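Artificial Flowers in a Bright Room: Keeping Them Clean and Standing Up

Last updated 17/01/2018 by Nhàn Phí

A room with a lot of glass and ceiling lights is hard on artificial flowers. Dust shows on every petal and a crooked stem gets noticed from the doorway. These tips come from looking after the arrangements in the front room at Emorstead, where we have 3 big ones and a few odds and ends.

Dusting

Do it every 2 weeks. If you wait longer, the dust gets greasy and a dry brush won't lift it. Use a soft paintbrush, one inch wide, and start at the top of the bouquet. Ruffled petals hold the most dust, so go into the folds. Small filler flowers can be done with a hair dryer on the cool setting. Hold it at arm's length or you will blow the little ones off.

Don't use furniture spray on leaves. It looks good for a day and then everything sticks to it.

Washing

Cloth petals: test one at the back first. Reds and purples are the ones that bleed. If the test petal is fine, dip the heads in cool water with a drop of dish soap, swish, rinse and hang them upside down overnight. Keep the reds out of the same bowl as the whites.

Plastic leaves can go under the tap.

Glass vases

Green glass hides water marks better than clear glass but it shows fingerprints just the same. Wipe with a damp cloth, then a dry one. For a cloudy ring inside, put in a spoon of uncooked rice and a little white vinegar, swirl it for a minute, and rinse twice. Amora makes a bottle brush with a bent neck that reaches the shoulder of a wide vase. An old sock on a wooden spoon does the same job.

Moving a vase

Take the flowers out first. Carry the vase with one hand under the base and never by the neck. Keep the floor clear between where you are and where you are going. If it has to be laid on its side, put it on something soft and wedge it so it can't roll.

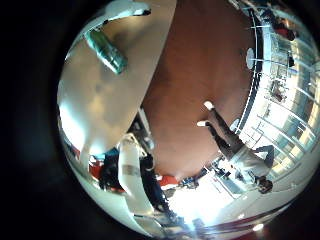
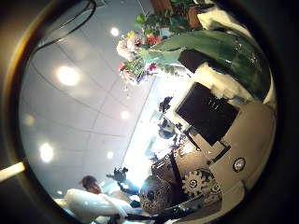
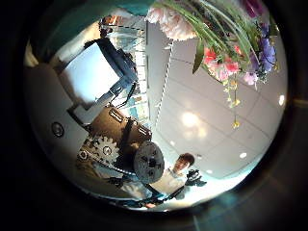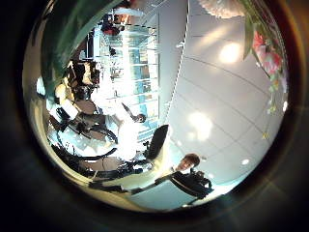

Second picture: the green glass vase with its mixed bouquet. Third: purple, coral-red and pale pink flowers under the ceiling lights.

Getting stems to stand

Most cheap stems have a wire in them. Bend the wire a little at a time, low down, with your thumb behind the bend. If the bunch still flops, fill the bottom third of the vase with clean gravel. In colored glass you can use crumpled paper, but it settles and you will be redoing it by spring.

Put the heaviest bloom in first and let the thin trailing pieces go in last, at the side.

Where to put them

Keep them back from the windows. Our pinks on the sunny side went pale in one summer and the ones by the inside wall are still fine. Turn the vase a quarter turn each time you dust.

Storing

Stoica boxes, the long ones, take a full bouquet without bending it. Loose tissue between the heads, none around the stems. Write the contents on the end of the box and not on the lid, as the lid is what you can't see once they are stacked.

Reader tip

Tamer Jaber of Fotville wrote in to say he shakes his silk flowers in a pillowcase with a cup of salt. I tried it on an old bunch of roses. It works on light dust, but pick the salt out of the centers afterward or it will drop on the table for days.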